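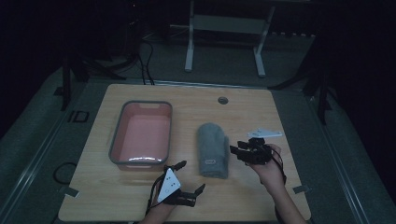 Mitt-and-basin station, one gripper in each hand.

Progress report, hand-guided demonstrations, Vamell to Stimlow Fund
Prepared by Reece Hollis
Last updated: April
Share | 2 comments

Short version first because I know the review pack is due. Recording for the mitt task is done. 237 demos recorded, 232 kept. Training started, first policy exists, it is not good yet. Pads need replacing sooner than budgeted. One request for you at the bottom, under Spending.

What we set out to do this period

From the plan you signed off on: teach the two-arm cell to pick a soft mitt off a table and put it in the plastic basin, working from human demos only. No scripted motions, no joystick. Person holds the hand grippers, does the task at normal speed, we log it, the arms learn from the log. Soft goods were picked because Evero (our pilot site, as you know) handles a lot of them and the old setup with suction cups was hopeless on anything fluffy.

Plan also said we would compare against remote control from the leader arms. Did that, a smaller batch than planned. More below.

Recording

Went faster than I expected once the table was sorted. First few sessions were slow, mostly people getting used to the weight on the wrist and the cable. Rana did most of the recording and is now quicker than me by a long way. She also wrote the one-page guide new people get before they pick up a gripper. Attached to the last email, resend if you cant find it.

How a demo runs at the moment:
start with both grippers open and off the mitt. Right hand goes in first, takes the thick part near the thumb. Left hand takes the cuff. Lift, move over the rim, let go of both, back to start. If the mitt hangs over the rim at the end it is logged as a partial and we do it again. Mitt gets moved and turned between takes, basin gets moved less often, which I now think was a mistake (see Results).

The five we threw out: tracking dropped on the left gripper in three of them, and in the other two the operator stopped halfway to fix a cable and the log kept running. We could have trimmed those two. Decided it wasnt worth the afternoon.

The marker plate on the left one has to stay facing the tracking camera and on a long reach people roll the wrist over without noticing. Rana's fix was to stand a half step further left. Works. A bigger plate would work too but then it starts hitting the basin rim, we tried a cardboard mockup and it caught almost every time. 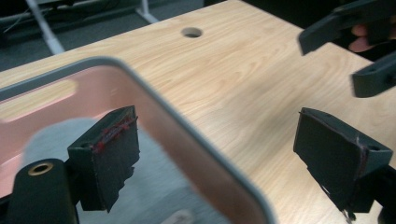 Which gets to the rim problem in general. Going in over the side is where most of the hesitation shows up in the logs. People slow down, lift higher than they need, sometimes wait for the other hand. Not a fault exactly — but the policy copies it, and on the real arms a slow hover over the rim looks like the thing has frozen. We re-recorded a block with the instruction "go over like its a laundry bin at home" and the hover mostly went away. Those are in the kept set and flagged, so we can train with or without the older ones.

Camera exposure was locked partway through. Before that the wrist views would brighten and darken as the hand passed over the pink plastic. The early files are usable, we checked, but anybody training from this set should know there is a shift in there. Noted in the readme.

Remote control comparison

Same task, same table, operator driving the arms through the leader pair. Everyone hated it for this one, me included. With the hand grippers you can feel when the fur is bunching up and you stop squeezing. With the leader arms you are guessing off the screen, so people squeeze to the limit every time to be safe. Grip traces look like on/off switches. Takes also run a lot longer and Rana had a sore shoulder after a morning of it.

It does have one thing going for it — the motion is always something the arms can really do. With hand grippers you get the odd wrist angle the robot cant reach, and those have to be caught in the replay check. We catch them now. So my recomendation is hand-guided for soft goods, keep remote control for corrections once a policy is running. Don't want to drop the leader arms altogether and I'd argue against selling them.

Results so far

Careful with this part, please dont quote it upward yet. First policy, trained on the kept set, run on the cell with the mitt near the middle: finds it, closes on it, usually lifts. Then it goes wrong over the basin if the basin is anywhere new. That is the mistake I mentioned, it saw the basin in too few spots and more or less memorised where to let go. Fix is more demos with the basin moved every take. Cheap, just time.

Cuff forward vs cuff away makes less difference than I feared. Upside down mitt is a coin flip. Tag side is easier for it for some reason, havent dug into that.

Wear

Finger pads. The black facing frays at the edges and then bits start to lift at the corners. Fur makes it worse, loose fibers get under the edge and pull. Frayed pads still grip fine, but they look different to the wrist camera than new ones, and the arm-side grippers have fresher pads than the hand ones. So the policy trains on one look and runs on another. Small effect maybe. Would still like to match them.

Tried a glued edge on one spare set. Held up better, a bit stiffer on the corners. Will do all the pads that way with the next order if you agree the cost.

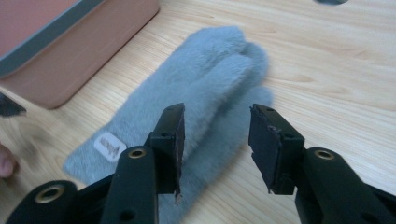
Spending

On track apart from pads and cables. Pads I covered. Cables: the black leads off the hand grippers get bent at the wrist all day and we have had intermittent faults. Need longer ones with a proper strain relief so the operator is not dragging them over the edge of the table.

The request: can we move the unused travel money to consumables? Evero visit turned into a video call so it is just sitting there. Need a yes in writing before I can order. A one line email is fine.

Next period

- basin-moved demos, new block, Rana plus whoever else is trained by then
- new pads on hand grippers and arm grippers on the same day
- retrain, then run the same start positions as before so the numbers can be compared
- correction runs with the leader arms on the upside down mitt
- a second soft item. Evero suggested folded towels, I would like something smaller first. Open to views

Risks: tracking dropouts if we go to a taller basin, and Rana is out for part of next month so recording will slow down. I can cover some mornings.

Raw logs and readme are in the usual shared folder, the five rejects are in their own subfolder in case your reviewer wants to look. Call me before noon if anything here is unclear, in the lab with no phone after that.

Reece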